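Lesedcombe computer refurbishing program to reopen in September

Jun 4, 2020

A program that rebuilds used desktop computers for households in Lesedcombe will take orders again from September, its organizers at Famham said.

The program handed out 276 machines last year. Another 30 towers are waiting to be stripped, checked and put back together before the new intake opens — most of them older office models donated by Gultetti.

Parts are sorted before assembly. Hard drives, processors and memory modules are kept in a moulded holder beside the case, which is worked on lying on its side.

Desktop towers opened up for work on the parts inside.

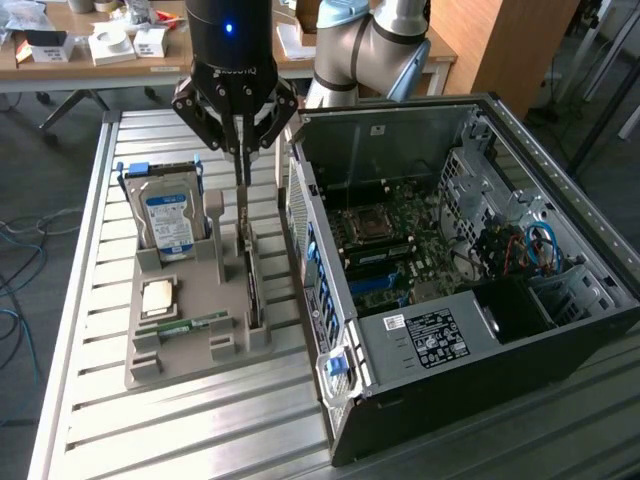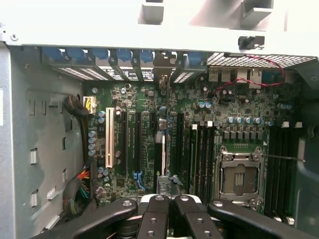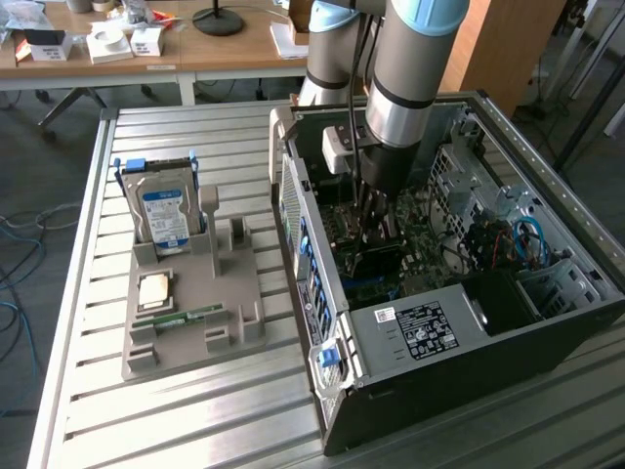 Each finished computer is left running for 24 hours before it is cleared to go out. Units that fail are kept for spares, and any drive that cannot be wiped is sent to the Zhuravel recycling depot.

Households may apply for one computer each. Monitors are not included, but a keyboard and mouse are supplied where stock allows. Applications already on file from last year will be dealt with first, and Famham expects to clear that list within six weeks of reopening.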